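Section 7: Fitting the Semstead room heater timer

Before you start

Switch the heater off at the wall and let it cool for 30 minutes. The timer works with panel heaters in bedrooms and dressing rooms. Do not use it with fan heaters.

1. Pick a spot for the timer 480 mm or more above the floor.
2. Keep furniture and bedding clear of the heater on all sides.

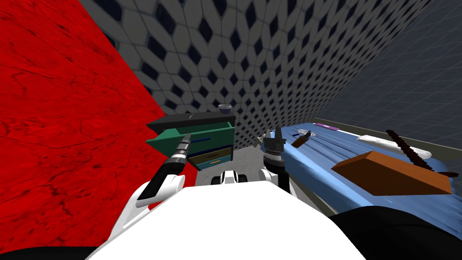
3. Hold the back plate level and mark the two screw holes.
4. Drill, push in the plugs, and fix the plate with the screws from bag B.
5. Clip the timer onto the plate. It should click on both sides.

Caution: The timer is rated at 13 amps. Do not run it from an extension cord.

Setting the program

6. Hold SET until the clock flashes. Enter the time with the + and - keys, then press SET again.
7. Press PROG and choose a start and stop time. You can store 2 programs per day.
8. Press AUTO. A small clock sign shows on the display.

Note: If the power goes out, the programs are kept but the clock may need to be set again.

Tiled walls

Use a tile bit at low speed with the hammer setting off. Put masking tape over the mark so the bit does not slip. Drill into the tile, not the grout.

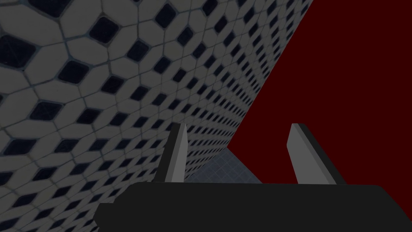 Gintarė Sakalauskas writes that the plugs in bag B were too short for her wall once the drill had gone through tile and backing board, and that longer ones held well. Longer plugs may be used if the hole is the same width.

9. Wipe away dust before clipping the timer on.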